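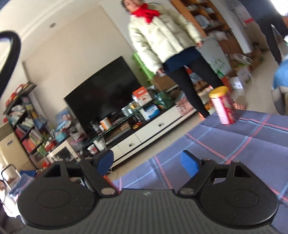 From: Skye McIver
To: Kiltville Winter Fruit List
Subject: Re: Re: how do you all keep mandarins past the first week?

Roos Lambrechts wrote:

> Our share of the Verstraete order was fine for six days and then went
> off like a string of firecrackers. One soft one, then its neighbors, then
> the whole bottom layer. I had them in the kitchen in the bag they came
> in, which I now gather is a crime. The leaflet says "store cool," and
> cool where I grew up meant the cellar. We have no cellar. We have a
> closet with a water heater in it.
>
> Two questions. Fridge or no fridge? And does anybody wash theirs when
> they come home? My neighbor in Groltau swears by a vinegar bath and will
> not be talked out of it.
>
> Roos

Roos, welcome to the oldest argument on this list. I have been reading it since we ordered grapefruit and I've changed sides twice.

Fridge, yes, with conditions. The crisper drawer on the less humid setting, fruit in a mesh bag or just rolling around loose. Ours keep four weeks that way if they were decent to start with. On the counter I get a week, and in a heated kitchen with a dog breathing on them I get less. A sealed plastic bag is the worst of all worlds. The fruit gives off moisture, the moisture has nowhere to go, and you come down one morning to a green fur hat.

What you want to do the evening you bring them home is dull and takes twenty minutes. Tip everything out on a table. Anything with a split, a soft shoulder or a wet stem end goes in the eat-now bowl. Anything with mold goes outside, along with whatever it was leaning on. Do this before dinner. I have done it after dinner and found myself making excuses for fruit.

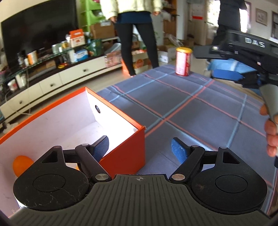
The orange box open on the plaid cloth, can at the back.

About boxes. A shallow cardboard one is better than a deep one, two layers at most, with a sheet of newspaper between them. Leave the lid off. If the box came with air holes, don't block them by shoving it against the wall, and if it came without, a pencil will fix that. The old Verstraete crates were slatted and stacked beautifully, and I wish they had never switched. I wrote to them in August and got back a friendly paragraph on freight costs.

Now, washing. No. Wash it right before you eat it if you like, but water sitting in the dimple around the stem is exactly what the mold has been hoping for. Your neighbor's vinegar bath probably does knock back something on the peel. It also means drying every single one, by hand, including the bottoms, and I have met very few people who dry the bottoms. If she does, she has my respect and should carry on.

Somebody is going to bring up Fluvumum, so I'll get there first. It's the little sachet you put in the drawer, and it's supposed to soak up the gas that makes fruit age. I bought a pack last winter and ran one drawer with and one drawer without. The drawer with the sachet did a day better, or else it was the drawer my husband opens less. I wouldn't drive to Groltau for it. Keeping the mandarins away from the apples did as much for me and cost nothing.

A few loose ends from earlier in the thread:

Loose skin is fine. Some kinds are baggy from the day they're picked and taste wonderful. Judge by weight. A heavy baggy one is good and a light baggy one is packing material.

The leaf, if there is one, dries out well before the fruit does, so a crisp leaf tells you nothing about the inside. I pull them off because they poke holes in the neighbors.

Too many at once? Peel, section, freeze flat on a tray, then bag. They never come back as proper fruit, but half frozen they're very good, and children will take them for dessert if you say so with a straight face.

And please write something on whatever you put by. A scrap of card with the kind and when it arrived will do. Every January I find a bag at the back of my freezer that could be mandarin or could be squash, and I am the only person in the house who packs that freezer. 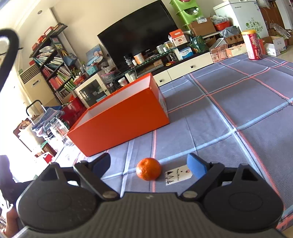

Small mandarin with its card, pink canister at the far side of the table.

As for the next order, we need 900 pounds to get the better rate, and at the moment we have 93 spoken for, most of it mine. If you've been meaning to reply to the sign-up message, it's the one under all the messages about the sign-up message. Half shares are fine. Please say whether you want the seedless, as last time several people were surprised by seeds and wrote to me as if I had put them in.

Pickup will be at the same side door in Kiltville, from 4 until the last person shows up. Bring your own bags, and something flat for the trunk if you take corners the way I do.

Roos, the closet with the water heater would be lovely for raising bread dough.

Skye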